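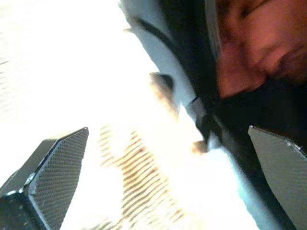
Accueil | Magazine | Mers et océans | Plongée | Abonnements

Compter les herbiers avant l'hiver

À Murinstead, la mise à l'eau se fait à marée haute, sinon il faut porter les blocs sur les galets. Chie Hayashi préfère attendre. Elle plonge ici depuis qu'elle a repris le suivi des zostères de la baie, et elle connaît l'endroit où la pente devient vaseuse sous les palmes.

La zostère est une plante à fleurs, pas une algue. Elle a des racines, des rhizomes, des feuilles en ruban qui se couchent avec le courant. Les jeunes poissons s'y cachent, les seiches y accrochent leurs œufs. L'herbier de Murinstead commence à deux mètres de fond et s'arrête net au bord de l'ancien chenal.

Le travail se fait au quadrat, un cadre en plastique que l'on pose sur le fond tous les cinq mètres. On compte les pieds, on mesure les feuilles les plus longues, on note sur une ardoise. En novembre, l'équipe a relevé 88 quadrats et compté 1337 pieds. La moitié nord de la baie en fournit la plus grande part. Au sud, là où mouillent les bateaux, les chaînes ont tracé des cercles de sable nu.

Le Nenar, le petit caboteur qui sert de base aux plongeurs, ne mouille plus dans la baie. Il reste au large et l'on rejoint l'herbier en annexe. Cela ajoute vingt minutes à chaque sortie.

Entre deux plongées, on mange sur le pont ce qui se garde au sec. L'eau était à onze degrés pendant la dernière campagne et personne ne restait longtemps sans gants. 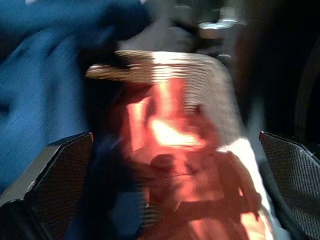
Un emballage clair à large impression rouge orangé.

La suite dépend des mouillages. Près de 200 plaisanciers passent dans la baie chaque été, et la commune envisage des bouées à ligne flottante, qui ne raclent pas le fond. Hayashi a vu le système ailleurs. « Les cercles se referment, mais lentement. Les rhizomes avancent de quelques centimètres par an, il faut leur laisser la place. »

Les prochains relevés auront lieu au printemps, sur les mêmes lignes. Deux transects seront ajoutés au sud, dans les cercles de sable, pour voir si les premières pousses y reviennent.

À lire aussi
Bíró, une épave sous les laminaires
Les seiches de la digue de Stoterik
Choisir ses gants pour l'eau froide
Apprendre à lire une carte des marées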